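Saturn in the Twelve Houses: Speaker Notes for the Opening Lecture
Flellholm Astrological Society, Spring Study Program 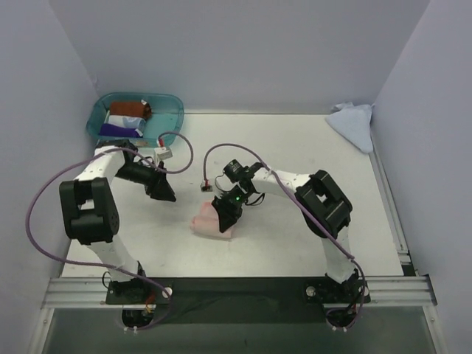
By Karla Ventura, Lecturer
Filed under Astrology, Lectures | Session notes

Opening

Good evening, and welcome to the first lecture of the spring program. My subject tonight is Saturn by house placement. I will assume that members can read a basic birth chart and can find the ascendant. Those who joined in April and have not yet had their charts drawn may follow along with the sample chart in the printed packet.

Please hold questions on transits until the second half.

[Pause while packets are passed along the rows.]

Background

Saturn is the slowest of the seven planets known to the ancient world. It takes a little more than 29 years to complete one circuit of the zodiac and therefore spends between two and three years in each sign. Early observers saw a dim, steady, yellowish light that hardly seemed to move from one month to the next. They connected it with old age, patience, boundaries and the passing of time.

The Romans gave it the name of a god of sowing and harvest. Members often know Saturn only as a planet of hardship, and the farming side of the name is worth keeping in mind. In the older texts he also rules land, buildings and inheritance.

In traditional astrology Saturn rules Capricorn and Aquarius. It is exalted in Libra and in its fall in Aries. I will refer to these dignities several times, so please mark them on page 2 of the packet.

The angular houses

[Slide: wheel with houses one, four, seven and ten shaded.]

Saturn in the first house is traditionally read as a serious bearing and an early sense of duty. Such people are often described as having been old when they were young.

In the fourth house, the weight falls on home and parents. The tradition speaks of a strict household, or of property that comes with obligations attached.

In the seventh house, partnership is slow to form and is treated as a contract. Older authors disagree here. One school reads the placement as delay in marriage; another reads it as marriage to an older or more settled person. I lean toward the second reading when Saturn is in Libra, where it is exalted.

In the tenth house, Saturn is said to grant position late and to ask for care in keeping it. Mention the fall from office theme briefly. Do not dwell on it, as it alarmed several members last year.

The remaining houses

Take these more quickly. The second, fifth, eighth and eleventh follow the angles and deal with resources, children, shared money and friends. The third, sixth, ninth and twelfth are treated as weaker ground. The twelfth is the exception in one respect: Saturn is said to have its joy there, according to the Hellenistic scheme.

[If time is short, skip the third and ninth and refer members to the packet.]

A note on house systems

All charts tonight use whole sign houses. Members who work with Placidus will find that Saturn sometimes moves by one house. Mr. Melquiades Beltrán will address this matter in the next lecture, and I would ask that the debate be saved for him.

The Saturn return

The first return falls between the ages of 28 and 30 for most people, the second near the end of the fifties. It is the topic on which the Society receives the most letters. Explain that the house Saturn occupies at birth shows the area of life under review, and that retrograde motion may bring three exact passes in place of one.

Work through the sample chart aloud: Saturn in Aquarius, eleventh house, Aries rising. Ask the room which friendships or groups might come up for review. Allow several answers before giving mine.

Closing business

The reading list is on the last page of the packet. Borrowed books should be returned to the Badus Reading Room before the next lecture. Members wishing to submit a chart for group study should write the birth time clearly and state whether it comes from a certificate or from family memory.

Questions on transits may now be taken from the floor.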